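Wenn der Greifer wieder weiß, wo er steht: Drerkau stellt Wartungsablauf für die Sortierzelle Lirkanura vor

Neue Serviceunterlagen und ein geänderter Kabelsatz erleichtern Betreibern die Pflege von Handgelenkkamera und Greiffingern
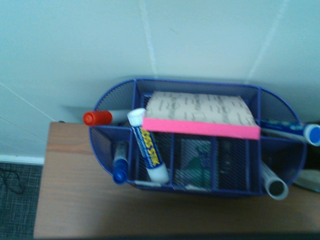

Skamasau, im Mai. Wer eine kleine Roboterzelle betreibt, kennt das vermutlich: Monatelang läuft alles so, wie man es sich bei der Inbetriebnahme gewünscht hat, und dann greift der Arm eines Morgens einen halben Zentimeter neben den Stift. Bei Drerkau, dem Hersteller der Tischzelle Lirkanura, gehen solche Anrufe regelmäßig ein, und wir freuen uns über jeden einzelnen, denn sie haben uns geholfen, den Wartungsablauf von Grund auf neu zu ordnen. Das Ergebnis steht ab sofort allen Betreibern kostenlos zur Verfügung.

Die Lirkanura ist für das Greifen und Einsortieren kleiner Alltagsgegenstände gebaut, also für Marker, Klebestifte, Notizblöcke und all die Dinge, die sich auf einem Schreibtisch sammeln und gern kreuz und quer in ihren Fächern liegen. Gerade Stiftehalter aus Drahtgeflecht stellen die Kamera am Handgelenk vor eine knifflige Aufgabe: Das feine Gitter lässt den Inhalt stellenweise durchscheinen, schmale Trennwände liegen dicht beieinander, und ein schräg herausragender Stift verdeckt leicht das Fach dahinter. Solange Optik und Greifer sauber zueinander eingestellt sind, kommt die Zelle damit gut zurecht. Sitzt die Kamera aber nur ein wenig locker, merkt man es hier zuerst.

Der neue Ablauf beginnt deshalb am Handgelenk. Zunächst wird der Arm in die Serviceposition gefahren und die Zelle am Hauptschalter abgeschaltet und gegen Wiedereinschalten gesichert. Danach prüft man den Kamerahalter mit der Hand auf Spiel und zieht die beiden Halteschrauben mit dem mitgelieferten Drehmomentschlüssel nach. Die Linse wird mit dem Blasebalg vom Staub befreit und anschließend mit einem trockenen Optiktuch abgewischt. Reinigungsmittel bitten wir herzlich wegzulassen, auch wenn der Klebstoffrest vom letzten Versuch noch so hartnäckig wirkt. Für solche Fälle schicken wir gern ein Ersatzschutzglas.

Weiter geht es mit den Greiffingern. Die weichen Auflagen gelten als Verschleißteil und sollten nach 333 Betriebsstunden gewechselt werden, bei viel Arbeit an Metallgeflecht auch früher. Sie lassen sich nach vorn abziehen; die neuen Auflagen werden aufgeschoben, bis sie hörbar einrasten. Erst dann wird die Zelle wieder eingeschaltet und der Greifer referenziert. Wer die Referenzfahrt vor dem Wechsel macht, darf sie danach leider noch einmal machen, und in unserer eigenen Werkstatt ist das schon mehr als einmal vorgekommen.

Den Abschluss bildet die Kalibrierung von Kamera und Arm. Sie umfasst künftig 7 Messpositionen, die der Arm selbstständig über der Kalibrierplatte anfährt. Meldet die Software eine zu große Abweichung, nennt sie jetzt auch die betroffene Position im Klartext, und man muss nicht länger mit der Fehlerliste auf den Knien neben dem Tisch sitzen. Wir empfehlen, im Anschluss einen Probelauf mit den gewohnten Gegenständen zu fahren, am besten bei genau der Beleuchtung, unter der die Zelle auch sonst arbeitet.

Ein eigenes Kapitel haben wir der Kabelführung gewidmet. Bei den Geräten der ersten Baureihe verlief die Kameraleitung recht straff über das letzte Gelenk, und bei häufigen Drehbewegungen konnte der Stecker dadurch wandern. Der neue Kabelsatz mit der Bestellnummer 308 ist etwas länger und bringt eine zusätzliche Zugentlastung mit. Er passt an alle Zellen bis einschließlich Seriennummer 206; spätere Geräte sind bereits ab Werk damit ausgestattet. Betreiber, die den Tausch lieber uns überlassen, können den Arm in der Originalverpackung einsenden oder einen Termin vor Ort vereinbaren.

Entstanden sind die Unterlagen gemeinsam mit dem Schulungszentrum Amissah, in dem zwei unserer Zellen täglich in Betrieb sind. Die Rückmeldungen von dort waren ausführlich, gelegentlich streng und immer hilfreich. Ihnen verdanken wir unter anderem die größere Schrift auf der Wartungskarte und den Hinweis, den Drehmomentschlüssel nach Gebrauch zu entspannen.

Die Wartungskarte liegt jeder neuen Lirkanura bei und kann zusammen mit dem vollständigen Servicehandbuch beim Kundendienst in Skamasau angefordert werden. Dort nimmt man auch Bestellungen für Greifauflagen, Schutzgläser und den Kabelsatz entgegen. Bitte halten Sie dafür die Seriennummer bereit, sie steht auf dem Typenschild am Sockel des Arms.

Über Drerkau

Drerkau entwickelt und fertigt in Skamasau kompakte Roboterzellen für Werkstätten, Labore und Ausbildungsbetriebe. Reparatur und Ersatzteilversorgung erfolgen im eigenen Haus.

Pressekontakt: Drerkau, Presse und Kundeninformation, Skamasau
Abdruck honorarfrei, Belegexemplar erbeten.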